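The white table is finished and I can't stop looking at it

I have a work table! A real one, big enough to cut fabric on and still have room for a mug, and I am absurdly happy about it.

Regular readers will remember the old setup in the back room, which was a folding table with one short leg and a tablecloth I never took off because of what was under it. I sewed on that thing for 5 years. Every seam ripper I owned rolled toward the window.

Then in August Rekha Shakya called to say her studio was clearing out and did I want a tabletop, no legs, collect it yourself. I said yes before she'd told me the size. Eero borrowed a van and we got it up the stairs on its side, with a lot of shouting at the landing (sorry, downstairs).

It was orange-brown and sticky with old varnish, so the first two evenings were all sanding. I started with a coarse paper and went finer and finer, and by the end I was running my palm over it every few minutes just for the pleasure of it. Then primer, a night's sleep, a light sand, and paint. I went with a matte white from Bradis. I had a glossy one in my basket first and put it back, because I sew at night under a lamp and the glare would have driven me up the wall. Matte was so the right choice!

A few things I'd tell anyone painting a tabletop. Use a small foam roller and keep a brush only for the edges. Put on thinner coats than feels sensible. Wipe the whole thing down before each one, then wipe it again, and keep the cat out (Dallivum has opinions about closed doors, and we heard all of them). And give it a good long while before you put anything heavy on it. I left mine alone for 2 weeks and spent them standing in the doorway admiring it.

The legs are secondhand trestles, a little taller than standard, and my back already loves them. I can cut out a whole coat lining now without crawling around on the floor.

What I like best is how the white changes through the day. It goes a bit blue when the light is cool, and then you get these long soft shadows lying across it. 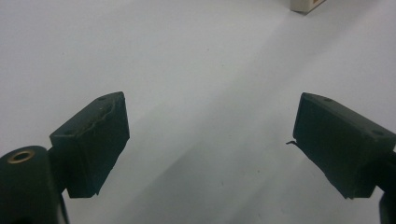
Matte white with a cool cast, shadows, and a few tiny specks.

I thought about sanding back and doing one more coat, and I've decided against it. It's a work table! There will be chalk on it soon enough, and pins, and probably coffee.

Next up is the shelf over it, for the thread and the good scissors. Saimi has promised me some brackets if I can find the box they're in, so I'm off to dig through her garage. Paint color for the shelf is still wide open, and I'm leaning toward a mustardy yellow. Tell me if that's a mistake!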